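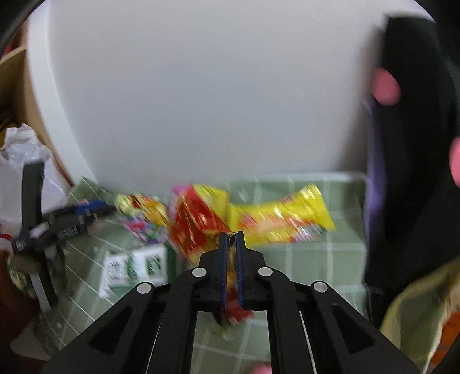
I'd been wanting to talk to Yee-man Kwok for ages, ever since I read her report on what people in Kenstead really earn (and what they say they earn, a different thing altogether!). We met at nine in the morning and she was already on her second coffee.

I started with the obvious one. Who's comfortable these days? "Depends who you ask," she said. "I spoke to 412 households and nearly all of them told me they were in the middle. The ones with two cars said it, and so did the ones borrowing for the gas bill."

She doesn't much like using income on its own. Her favourite question is whether you could find £50 by tomorrow without asking anyone. I tried it on myself while she was talking and went a bit quiet.

We got on to Griltthorpe, where I grew up, and where rents have climbed so quickly that my old street is mostly lets now. Wages there look fine on paper, Yee-man told me, but housing swallows the rise before anyone feels it.
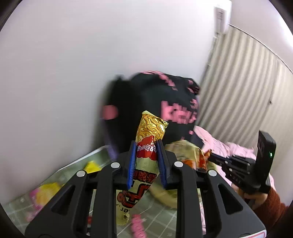
Sveinbjörnsson, who had joined us by then, thought she was being too gloomy, and said that Vetby had the same rents and people there were still saving a little each month. Yee-man wasn't having it. "Some of them are," she said. "Ask the ones under thirty."

They went back and forth on that for a good while, and I mostly listened and ate my toast. She's going back to the same households in April, with a longer list of questions about debt, and she's promised me a look at the answers.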